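Home Robot Build, Session 4: Simulation Before Sawdust

Handout for the Thursday evening group, Brarkcombe shared workshop
Notes by Dzintra Lapiņa

Bring with you: your link measurements from last time, a laptop that can run the simulator without catching its breath every few seconds, and the joint table. If you lost the joint table there are copies in the drawer under the drill press.

1. Where we are

The arm has a base, a shoulder and one finished link. The second link is glued but the bearing seat is off and will have to be bored again. Two of you asked last week whether we could skip ahead and "train it in sim" while the glue problem gets sorted out. We can do some work in simulation, and tonight we will. I want to be clear about what I think it's good for, as the promises made for it online are a long way ahead of anything I have seen work on a bench.

2. What a simulator gives you

It gives you geometry. If your link lengths are right and your joint limits are right, the simulator will tell you whether the arm can get to a point, whether it hits itself on the way, and whether it hits a wall. That is worth an evening. In the spring group we caught a shoulder mount that would have driven the elbow straight into the post, and we caught it before anyone had cut anything.

It gives you repeatability. You can run the same reach a hundred times and change one number. Try that with the real arm and you will spend most of the night resetting the object.

It gives you somewhere to be careless. Do your careless things there.

3. What it doesn't give you

Friction worth trusting. The default friction values in most packages are somebody's guess. Ours came with the Flutonent importer and I have found no record of how they were chosen.

Backlash. The gearboxes we bought from Mägi have play in them that you can feel with your hand. The model has none unless you put it in, and if you put it in you have to measure it first. Hardly anyone does.

Flex. A simulated link is rigid. Ours is wood and a long one sags at the tip when you hang a weight on it. Drawing a wood texture on the model doesn't make it bend like wood – I mention it only as this came up twice last month.

Cable drag, dust, a loose grub screw, a supply that dips when two motors start together. You will meet all of these, probably in the first hour.

4. A worked case

Last year's group ran a reaching test in the simulator and then on the bench arm. In simulation they logged 354 attempts and were very pleased with themselves. The write-up said the controller was "solved." On the bench they ran 69 attempts before a coupling let go, and the log for those makes sad reading. The arm got near the target and then stopped short, always on the same side. The model had the shoulder zero in the wrong place, and since the same wrong zero was used to score the result, every simulated attempt looked fine.

Read that last sentence again before you show me a success rate. If the thing that moves the arm and the thing that marks the arm share a mistake, your score tells you nothing about it.

Questions I ask of any simulated result, including mine:

What was measured, and against what?
Who set the start positions, and were they all easy ones?
Which numbers came off real parts, and which were left at default?
What happened in the runs that were thrown out?

5. Setting up the scene

Start with the plain room from the Desden scene pack. Load your arm, check the base height with a tape measure against the real bench, and only then add furniture. Save after each step under a new name. The pack has a habit of resetting the units when you import a mesh, and an arm that is suddenly ten times too long is funny once.

Keep your first scene dull. One surface, one object, one wall. Add cloth last or leave it out. Cloth is slow to run, and how it behaves depends on settings that few of us could defend if asked.

6. Camera placement and blocked views

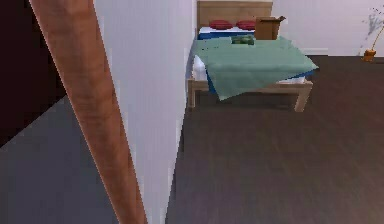
Camera placement gets less thought than it should, and people tend to fix the view once and then forget that the arm moves. Before you accept a viewpoint, step the arm through its whole range and note what the link covers at each stop. With the link slanting across the left side like this, it lies over part of the white partition, and the partition takes up more of the view beside it. The bed and the open box are still in plain sight, so it would be easy to call this view good and move on. But look at the small dark green thing lying on the blanket next to the box. If that were your target, you would be asking a detector to pick out green on green, with a pale blanket the only help. I would want to see it tried from at least one other angle before believing any number that came out of it. Notice too how large the link looks near the camera. Shift the camera a little and a good deal more of the room may go behind it.

Write down the camera position in the same units as the arm. Last year's notes have "a bit left of the shoulder," and I can't reproduce that.

7. Tonight's exercise

Work in pairs. Load the arm, set joint limits from your own table, and find two poses: one where the link hides the target and one where it doesn't. Record the joint angles for both. Then change the friction value by a lot, run the same reach again, and write down whether anything changed. If nothing did, work out why before you call it robust.

Leave the gripper alone this week. The finger spacing in the file is wrong and I haven't had time to fix it.

8. For next time

Measure the play in both Mägi gearboxes. Clamp the input, put a pointer on the output, and read the swing at the tip. Take seven readings for each and keep all of them, the ugly ones too. Bring the re-bored link if it is dry.

Doors close at 9:30 and the compressor has to be drained before then.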